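Perspectives > Housing and Home > Essays

The Case for Furniture That Can Be Repaired
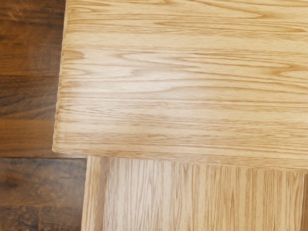 Bleddyn Powell
Director of Household Programs, Hunley Institute

Every August, when leases turn over in our city, the sidewalks fill with desks, dressers and kitchen tables. Many of them are less than five years old. A drawer no longer closes, a leg has worked loose, or a top has swollen where a plant once stood. The owner has weighed the trouble of moving the piece against the price of a new one and has left it at the curb. The city then pays to take it away.

This institute has long held that the cost of household goods should be judged over the whole period of their use. We apply that principle to heating systems and to roofs. We have been slow to apply it to the objects people handle every day, and I believe the time has come to do so. Furniture sold in this state should be made so that an ordinary person can repair it, and sellers should be required to say plainly whether that is the case.

The proposal will strike some readers as a matter of taste. I ask them to consider the household budget. Last year our staff reviewed 1,479 requests for emergency household assistance received through our partner agencies. Of these, 929 included a request for at least one bed, table or chair to replace one the family had already owned. The applicants had bought furniture. It had failed, no one could mend it, and they were asking for help to buy it again.

A family that spends $300 on a table every few years is not being careless. It is buying what it can afford from what is offered. The shopper who stands in a showroom has almost no means of telling a table that will last from one that will not. Both have the same finish and the same friendly label. The difference lies in how the joints are made, whether the fasteners can be removed without tearing the material around them, and whether the surface is thick enough to be sanded. None of this is written on the tag.

My colleague Takumi Furukawa, who directs our consumer research, has proposed a short disclosure to correct this. It would state what the main parts are made of, whether the piece can be taken apart and put back together, whether spare parts may be ordered and for how long, and whether the surface may be refinished. The statement would fit on a card the size of a postcard. We already ask more than this of the makers of mattresses and space heaters.

Objections have been raised, and they deserve a fair answer.

The first is that such a rule would raise prices. It may do so at the lowest end of the market, and we do not dismiss the concern. A disclosure rule, however, forbids nothing. A maker who wishes to sell a bookcase meant to last two years may continue to do so, provided the buyer is told. If sales then fall, the reason will be that buyers had not previously understood what they were paying for.

The second objection is that few people now know how to repair anything. There is truth in this. Our own Hosoda Fellowship, which places trainees in small repair shops, struggled in its first years to find shops in which to place them. Skills of this kind disappear when there is no work to sustain them, and there is little work in mending objects that were never meant to be mended. A shop that could count on standard screws and available parts would have a reason to stay open and to take on an apprentice.

The third objection is one of principle. It holds that government has no business inside the dining room. I have some sympathy with that view. Yet the public is already there, at the moment when the broken table is carried out of the dining room and left for a crew to collect. When the Bretel neighborhood asked for an extra collection each summer, the expense was met by all taxpayers, including those who still eat at their grandparents' tables. It is reasonable for those who pay for disposal to ask for honest information at the point of sale.

There are also duties that fall on institutions such as ours. We buy a great deal of furniture, directly and through grants, and we have too often bought by the lowest quote. Beginning with the next budget, the institute will request the proposed disclosure from every supplier, whether or not the law requires it. We have asked our partner agencies to do the same. Landlords who furnish units, school districts and public libraries could adopt the practice tomorrow, without waiting for a vote.

I do not wish to overstate what a postcard can do. It will not make wages rise or rents fall, and a family in real need will still take the cheapest bed that can be delivered by evening. But over time, markets do respond to what buyers are able to see. Appliance labels changed the refrigerators on offer within a single generation of shoppers, and few people would now wish to buy one without them.

The state's consumer affairs office is accepting written comments on household goods labeling through the end of the summer. The institute has submitted its own. We encourage tenants, shop owners and makers of furniture to send theirs, and in particular to describe the pieces they have tried to repair and what stood in the way.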